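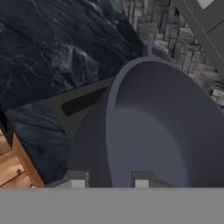 A remodel pays for itself when you sell, according to a reply I got Monday, and everybody in real estate knows it. OK. Everybody in real estate also gets paid when I sell. Thread.

1/ The figure that keeps going around is from Gerham, the listings site. "Homeowners recoup 62 percent of a kitchen remodel." People share this as good news. Read it again. You spend a dollar and get 62 cents back, and that's the sales pitch.

2/ So I went looking for where the 62 comes from. The report says 1352 homeowners. Fine, decent number. Then you scroll to the notes and only 418 of them had sold a house. The rest were asked what they THOUGHT the kitchen added. I also think my car is worth more than it is.

3/ There's no comparison group either. Did similar houses on the same street with old kitchens sell for less? The report doesn't say. In a rising market every kitchen looks like a genius investment, including the one you never touched.
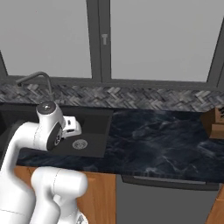

Sink side. Dark blue marble, herringbone tile.

4/ Now the stone. I asked 3 places in Buckley what marble does for resale and got three different answers, all delivered with total confidence. The one that sells marble liked marble best.

5/ Marble stains, and acid etches it. Grestine will sell you a sealer "for life" and then the care sheet tells you to reapply it every March. Whose life are we talking about?

6/ Somebody will bring up appraisers. Mine wrote "kitchen: updated" on the form. One word. I'd love to know which part of the marble was in that word.
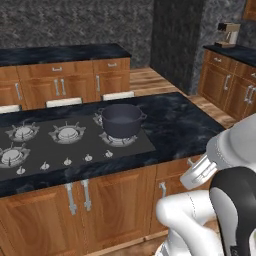 7/ And the upgrades never stop at the counter. Once the stone is in, the old range looks wrong, then the faucet, then you're reading reviews of Sokura pans at midnight – pans, which you will take with you when you move and which add nothing to anybody's sale price.

8/ I'm not against a nice kitchen. If you cook every day and you like looking at it, buy it and enjoy it. Just put it in the same column as a vacation.

9/ If anyone has sale prices for matched houses, before and after, with the contractor's final bill and not the first quote, send them. I'll read all of it. Please don't send me the Gerham chart again.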